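Short Fiction | Family & Other Trouble
7 min read

The Corn Letter
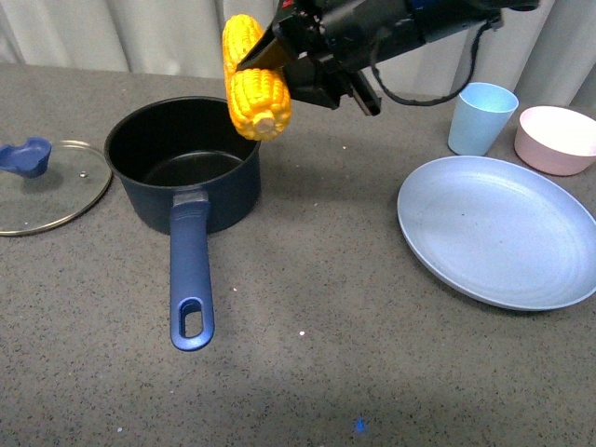 My uncle Valdir left me his half of a lawsuit, and I didn't know a lawsuit could have halves. The other half belonged to Neusa Marinho, who lived across the creek from him in Rankin and hadn't spoken to him in six years except through the mail. I drove out there in June with a box of their letters on the passenger seat, and I read them at gas stations the whole way (terrible idea, I kept missing my exits). The fight was over a strip of dirt 78 feet long. He'd planted it one spring, she'd picked it that summer, and everything after that was stamps. In my favorite letter he says he can see her from his porch, lowering his corn into her saucepan, one bright yellow ear at a time, and that he hopes it's tough.

She wrote back that it was delicious – and could he please plant the same kind next year.

He did, too! That's the part that got me. I found the seed receipts tucked in behind the court papers, same variety, every single spring.

So I knocked on her door. I had a speech ready about settling things and signing whatever needed signing, and she looked at the box and said, "You've got his ears," and went to find her glasses.

We sat on the back steps. She had her own box, a boot box, with his letters in it, and we put the two piles together in order like we were shuffling a deck. It took most of the afternoon. Some were one line long. One from him just said, "Your gutter is loose on the north side." Hers, two days later: "I know it is."

"Did you ever fix it?" I asked.

"He did," she said. "While I was at church."

I looked across the creek at his porch. The light was still on, because I'd left it on that morning, and I saw her looking at it too.

"Who's going to plant that strip?" she said.

I told her I'd never grown anything in my life. She said the hoe was in his shed, behind the door, and that it was hers.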